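From: Maya Mansour
To: Hesden shop list
Date: 2020-06-03
Subject: Re: sliding door, which arm first?

Helmut Buschmann wrote:
> Before anyone cuts more brackets for Vurik, can we settle which arm
> opens the door? I still say left, since the handle is on the orange
> panel. Also, how heavy are we making the panel in the simulation?
> The one in my hallway sticks something awful every December.

Hi Helmut, hi everybody,

Thanks for waiting on me, I meant to answer over the weekend and then the bench supply in my garage needed a new fan and you know how that goes (a whole evening gone, and I still have screws left over!).

I'm with you on the left arm. I spent last night setting the starting pose in the simulator, and with the left gripper down near the corner of the orange panel it seems to have a sensible path up to the handle. The handle is a tiny round thing on the right side of that panel, close to where the two panels meet, so I'd like the fingers to come at it from the front and pinch, and then we can argue about how hard to pull. Apinya, would you look at my wrist limits when you have a minute? I copied them from your December notes and I may have mixed up a sign.

For weight I put in about 200 newtons of drag at first, which was silly, and the motors on our real arms would never forgive me. Now it's 2, and we can creep up from there until it feels like Helmut's hallway.

My starting pose, so we're all talking about the same thing:

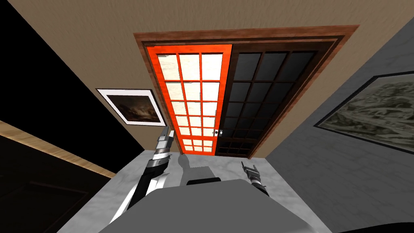

Vurik at the sliding door, both grippers up, simulated.

Lamduan, I left the right arm where you had it. If you'd like it tucked lower, go right ahead, just save it under a new name so Đức's scripts still find the old one.

I'll be at the shop Saturday after lunch with the bracket stock and probably too many cookies.

Warmly,
Maya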